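Do You Really Need to Replace Your Computer Every Four Years?

May 16, 2021

My desktop turned nine this spring, and I have been told by three separate people that it's time to let it go. One of them works in a store that sells desktops, so I took that with a grain of salt. The other two had read the same article, the one that says a computer is "at end of life" after four years. I went looking for where the four years came from. The article linked to another article, which linked to a page put up by Jekell, and Jekell leases office computers. On a four-year lease, as it happens.

I don't think anybody is lying exactly. A number gets written down for a business reason and then it wanders off and turns into advice for people like me, who use a computer for email, taxes, photos and one farming game.

What set me off was an offer I got in April. My machine had been slow to start and I took it to the Florkaline counter at the mall for what they call a free health check. They kept it for an afternoon and gave me a sheet with a score on it. I got 61. Out of what, I asked, and the man said out of a hundred, and that anything below 70 was "aging out." I asked what went into the score. He said it was a combination of factors. I asked which ones and he turned the sheet over, and the back had a price on it. For $385 they would give me something called the Bragança refresh, meaning a new drive, a cleaning, and a year of a program that watches the computer and tells you how it's doing. I already know how it's doing. It's slow to start.

I took the sheet home and did some reading. A drive the same size as the one they wanted to put in was selling for a good deal less than half of that. The cleaning I can do with a can of air and a paintbrush. As for the watching program, I tried the trial version and it put itself in the startup list, so now I had one more thing making the computer slow to start. 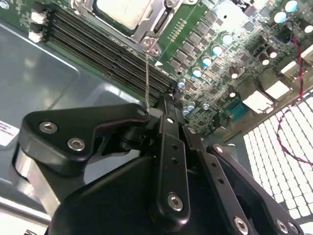 Does an old computer get slower just from being old?

Mostly it doesn't. The parts do the same work at the same speed they did when they were new, unless they're choked with dust and running hot or the drive is starting to fail. What changes is the pile of software you ask them to carry.

So I went through the startup list. There were programs in there for a printer I gave away, a phone I no longer own, and two different music stores. There was also Skumside, a photo organizer I paid for once and opened maybe twice, which was checking for updates every hour on the hour. I turned off 10 things in all. Then I did the dusting, and I'll admit the amount of gray felt that came out from behind the front panel was a bit embarrassing.

It starts in almost half the time now. I'm suspicious of that too, to be fair. I timed it with the kitchen clock, and I wanted it to be faster, and people who want things to be faster tend to find that they are. Ask me again in the fall.

I'm not going to claim that old computers last forever. Mine will stop getting security updates at some point and I won't argue with that one, because it's a real reason with a date attached. If you edit video or play the big new games, you can ignore all of this and go shopping. And a drive that clicks should be copied today, whatever anybody's score sheet says.

But I would like to see the health check that comes back and says you're fine, go home. I asked the man at the counter if he'd ever handed one out. He said newer models usually score very well.

The new drive is in my cart, by the way. I haven't bought it yet. I'm reading the one-star reviews first.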